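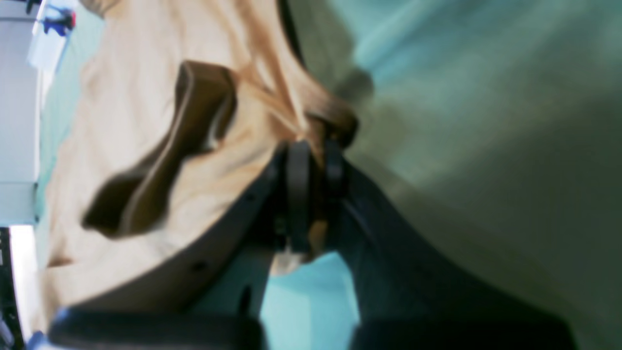

Fisholm, 9 March 2020

Figure 2. Crumpled tan cloth gripped near the middle, with one fold raised.

3.2 Crease state and folding effort

The cloths used in the main series were plain, undyed or lightly dyed, and carried no printed pattern. Pale tan was preferred to white for the reason given by Ammann and Hollenstein in the Kinberg study: shallow creases remain readable on it under ordinary room lighting, whereas on white they are lost first in the brightest areas. Figure 2 shows the range of tone available in a single piece, from nearly cream near the left to a warmer golden tan where it bunches.

Each cloth was crumpled by hand, released, and left without further smoothing. We then recorded the crease state on the Ghumman scale, which separates soft folds (no set line after lifting) from pressed folds (a line that persists). Of the 84 cloths prepared, 69 were graded as soft throughout. The remainder had at least one pressed fold and were analyzed separately.

Lifting a crumpled cloth at one point draws the surrounding material into a narrow twisted fold. The position of this fold matters more for the later steps than the overall area of the heap. When the pinch lay close to a hem, a second edge could usually be found by following the fold outward. When it lay in the interior, the cloth tended to hang in overlapping layers, and the folder had to set it down and begin again. This happened in 54 trials.

Dark regions in the heap were a recurring source of disagreement between the two raters (Jatoi and Abbasi). A dark brown band such as the one in Figure 2 may be read as a strap, as a folded flap, or as a deep fold in shadow. Raters were told to enter such regions as "undetermined" and to leave them out of the crease count.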